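Library Recovers Parish Registers After River Flood

The Grekham Public Library has recovered most of the parish registers and family papers that were in its lower reading room when the Aranda River overflowed in May. The library announced the results of the recovery work this week and set out its plans for returning private papers to the families that had placed them on deposit.

Water entered the building shortly after 4 a.m. through a loading door on the river side and reached the second shelf of the local history stacks. The collection at that level included 46 bound registers from churches in the Grekham and Pradholm districts, the oldest of which records baptisms and burials from before the town was chartered. Of those, all but seven have been dried and found to be readable from cover to cover. The remaining seven are still in cold storage and will be examined over the coming months.

Loose papers were a greater concern. The library held 700 folders of letters, deeds, household accounts and photographs on the lower level, many of them given by residents whose families had lived along the river for several generations. Staff members moved what they could to the upper floor during the morning, and the rest was taken out once the fire department had declared the stairway safe.
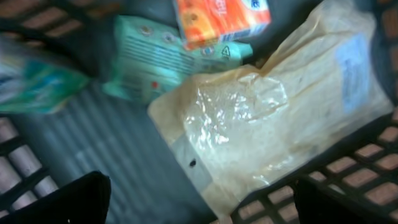

Papers that could not be dried at once were frozen to prevent mold, a common practice in flood recovery. They are being thawed in small batches and dried between sheets of blotting paper, and each folder is checked against the old card index before it goes back on a shelf. The card index itself was kept upstairs and was not harmed.

"We expected to lose the letters," said Montserrat Sotomayor, head of collections. "Iron gall ink held up well. The later material, where people wrote with felt pens, did not do as well, and in several folders from the last few decades the writing has run so badly that we can make out only the date and a signature."

The library also reported the loss of its set of bound local newspapers from the lower level. Copies of most issues exist on microfilm at the county archive, and the library has asked the archive for permission to make duplicates. Two map cabinets were damaged and have been removed. The maps inside had been moved upstairs in the spring for an exhibit on the old ferry crossings and were not in the room at the time of the flood.

One item has drawn particular interest. A carved wooden figure of a saint, known in Pradholm as the ferry saint, had stood in an alcove near the reading room entrance. It was missing when staff members first went back into the building and was found under a fallen bookcase at the far end of the room, lying face up in the mud. Its left hand is broken at the wrist and the base has split. The hand was later found in a floor drain. A conservator has advised that the figure be left to dry slowly through the winter before any repair is made.

The origin of the figure is not recorded. Older residents have said that it came downriver in an earlier flood and was taken in by the ferryman's household, and a letter in the collection mentions "our saint from the water" without further comment. The library takes no position on the story but intends to include the letter when the figure goes back on view.

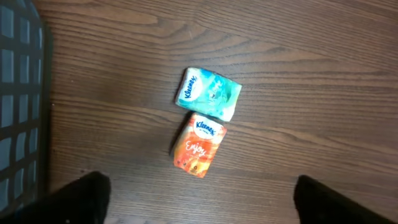 Several Pradholm residents have asked that the figure be placed in the chapel there instead of returning to Grekham. In a letter to the library board, the Pradholm Chapel Society wrote that the saint had been lent for safekeeping and that a room below the level of the river could no longer be called safe. The society added that it would accept a shared arrangement, with the figure spending the summer months in Pradholm and the rest of the year at the library.

The board has acknowledged the letter and will take up the matter at its next regular meeting. It has confirmed that the alcove will not be used again and that no original material will be stored on the lower level in the future. The room will reopen as a space for classes and public talks, with washable flooring and electrical outlets set high on the walls.

Returns of private papers will begin with deposits from the Pradholm district. The library has so far written to 200 households at the addresses it has on file. A number of those letters have come back undelivered, as some families moved after the flood and others had left the area long before it. Relatives of the original depositors may claim papers by bringing the deposit receipt or a signed statement describing the material. Families who wish to leave their papers with the library may renew the deposit on the same terms as before.

The recovered registers will be scanned before they are returned to use. Scanning will be carried out by Plarneo, a records firm that has handled the library's microfilm for several years, and the files will be open to readers at no charge at the main desk. Until then, requests for baptism, marriage and burial entries will be answered by mail where the register in question is available – readers should allow extra time for entries from the earlier volumes, which are being opened only under supervision.

Residents who find books, papers or photographs along the riverbank are asked not to open, wipe or separate them. Wet items should be kept flat and brought to the side entrance of the library between 9 a.m. and noon. Several pages have already come in this way, including part of a household account book found in a hedge on the Pradholm side and since matched to its binding.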